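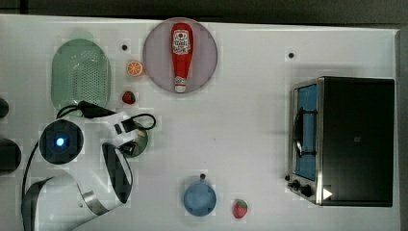

The kitchen table from overhead, with the arm reaching in from the left and the ketchup bottle on its plate.

Gripper round-up: soft pads, stiff fingers and one very slippery lid

We have had a brilliant few weeks on the kitchen bench at Isside, and it's high time we wrote some of it down. Regular readers will remember that in January we promised a proper side-by-side of the grippers we keep swapping on and off the white arm. It took us a good deal longer than planned (the cable mount had to be redone twice, more on that below), but the runs are finished, the logs are sorted and we have opinions!

Three grippers went through the trial. The Marico is a two-finger unit with curved pads that give a little as they close. The Granström is also two-fingered but much stiffer, with flat faces and a faster close. The third is our own Cilwood, printed in the workshop, with swappable tips and a motor that whines like a dentist's drill. All three went on the same arm, with the same overhead camera and the same controller settings wherever we could keep them the same. Where we couldn't, we've said so in the notes that go with the logs.

The task list was kept deliberately homely. There were 16 tasks, things like putting the strawberry in the colander, lifting the lid and setting it down somewhere else, moving the ketchup bottle off the plate, and pulling on the toaster oven handle. Each gripper did every task many times over with the objects moved about between tries, and by the end we had 3638 logged attempts across the three of them. That is a lot of strawberries.

So, what did we find?

The ketchup bottle was the big surprise for us. We had it down as an easy one, a nice chunky shape with plenty to hold on to. But lying on its side on a round plate it likes to roll, and if one finger touches even slightly before the other, off it goes. The Granström was the worst for this, because its faces are flat and it closes so quickly. Slowing the close to about half speed fixed most of it. The Marico hardly needed any tuning at all – the pads settle round the bottle and it comes up level. Lovely to watch.

Strawberries went the other way. They're small, and a wide soft pad covers up so much of the berry that the overhead camera can't tell whether it has been picked up or just nudged underneath. The stiff fingers were tidier here. We ended up adding a check on finger width after closing, so that the controller knows there is something between the fingers even when the camera has lost sight of it. It's a tiny change, a few lines, and it made more difference than a whole afternoon of fiddling with the lights. We should have done it years ago.

The blue lid beat everybody. It's round, it's slightly domed, and it sits so close to the table that there is hardly an edge to get under. Our best approach so far is to come in very low from the side and close across the rim, and even that fails more often than we'd like. The Cilwood with its thinnest tips did best, which pleased us no end, though the same tips were hopeless on the bottle. Swapping tips takes 7 minutes if the screws behave themselves. They don't always.

The colander was fun. Picking it up by the rim worked with all three grippers, but the approach angle matters a great deal because it is oval, and the grasp planner kept treating it as if it were round. If you have long, thin objects in your own set, do check what your planner thinks it is looking at before you blame the fingers. We blamed the fingers for two days.

A word on the camera

We looked at two positions, straight overhead and tilted in from one corner. Overhead won for anything to do with finding objects on the table, hands down. The layout is easy to read, and objects don't hide behind each other much. What you lose is height. From above, the toaster oven is mostly a dark top, and the handle has to be found from the strip of door along its side. The tilted camera is far better for the handle and rather poor for the rest. The arm gets in the way too, of course, and anything beneath the gripper is partly hidden just when you most want to see it. Our plan for the next round is to run both views together and let the controller choose, which will mean another calibration session. Somebody bring biscuits.

Cables, again

Those black cables over the top of the arm have been through several versions. Tied down tightly, they pulled on the mount whenever the wrist turned. Left too long, they drooped into the camera's view and once swept a plate clean off the bench. The loose loop is the compromise we've settled on, and over 51 hours of running it hasn't snagged once. If you are setting up something similar, leave more slack at the gripper end than looks sensible and turn the wrist through its whole range by hand before you power anything up.

Which one would we pick?

For a mixed table like ours, the Marico, and we'd start from its gentle settings and leave them alone for a while. For small firm things in tidy rows we'd take the Granström and slow it down. The Cilwood is going back to the workshop for a quieter motor and a faster way of changing tips – there's a magnetic version half drawn up already, and we're really looking forward to trying it on that lid.

The logs and the tuning notes are in the shared folder, under bench trials. The final set was uploaded on 10/26/24, so if your copy is older than that, please fetch it again, as the finger width readings in the earlier files were saved in the wrong units (sorry!). We'd love to hear from anyone who has tried a suction cup alongside two fingers, especially on shallow lids and plates. Bring your awkward objects along to the next open bench session too. The odder the better, as long as they fit on the table and don't mind being dropped.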